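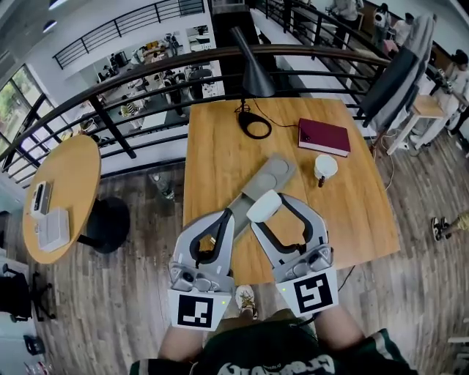

Yen-ting reckons the jaw play on the right-hand gripper comes from the pivot screw and not the printed part, and wants me to stop reprinting fingers until someone has had the thing apart properly. Fair enough. Had it apart this morning.

Jan 12, 2023 – handheld pair, mezzanine table

State at start: left fine. Right closes but doesn't come back to the same width twice. Trigger feels gritty over the last bit of travel. Both marker panels on, both green lights on.

Right gripper, stripped down:
– pivot screw was backed out most of a turn. Yen-ting right. No threadlock on it at all, just bare thread
– washer behind it dished, replaced with one from the Clarkinau bag (the thin ones, the thick ones bind)
– grit in the trigger was print swarf, little grey crumbs packed in the slot. Brushed out, dab of dry lube. NOT the silicone spray, it creeps onto the lens and then we get a week of foggy footage again
– spring OK, left it alone
– one of the frame screws had chewed its own hole. Swapped for the next length up, bites fine for now but that frame is on borrowed time

Back together, threadlock on pivot, left 30 min before touching it. Cycled 20 times by hand against the 5 mm gauge block. Closes on the block every time, no wobble I can feel. Before the strip it was missing on roughly one in four. Trigger smooth all the way in.

Left gripper: checked the pivot while I was there. Tight. Added threadlock anyway so the two match. Didn't open the trigger housing, no reason to.

Marker panels. The right one had been refitted at some point with only two of its screws, so it could rock. If the panel moves against the frame then the tracked pose moves with it and everthing downstream is wrong by the same amount, which would explain the offset Lam has been complaining about in the Pridwood set. All screws in now, snugged in a cross pattern, finger tight then a quarter turn. Wiped both panels with a dry cloth. Please no alcohol on them, the black goes patchy.

Calibration: old file won't do for the right side now the panel is reseated. Did a new one. First go was rubbish, I was sat too close to the windows and the light kept changing. Second go at the same table with my back to the glass, much better, residuals down where the left one's are. Saved under the brutden folder as right_211, old file renamed and kept. Left side still on its September file, didn't touch it.

Then a dry run, both hands, pick and put down on the tray. No dropped tracking until I crossed my wrists, then the left panel gets hidden by the right and it loses it for a moment. Known thing. Don't cross your wrists.

Questions / loose ends:

Does the threadlock attack the plastic? Bottle says check first, I used a tiny amount on the thread only and wiped the excess. Look at it again next week for crazing round the hole.

Pao-chu Lam asked if the Pridwood recordings can be saved by applying the new right calibration afterwards. Don't think so. Panel was rocking, so the error isn't one fixed offset, it depends which way up you were holding it. Could try on one short take and compare against the left. Would not bet on it. Until then treat the right hand in that whole set as suspect.

Spare frame, right side: queued on the printer, same settings as last time but with more wall round the screw bosses. Yen-ting has the edited file. Fit it when the current one lets go or when we've got a quiet afternoon, whichever comes frist.

Before each session from now on, takes a minute:
– pinch the fingers and try to twist them. Any play, stop
– push each panel corner. Should not move
– both green lights
– gauge block, a few closes each side
– initial the sheet

Sheet is in the drawer with the hex keys. The 2.5 key is rounded off, use the one with red tape on it. Bin the other one if you see it, I keep picking it up.

Order: thin washers (down to the last few), lens wipes, M3 screws one length up from what we stock.

Right gripper back in its box, tagged OK with today's calibration name on the tag. Re-check the pivot after the next full session and write it in here.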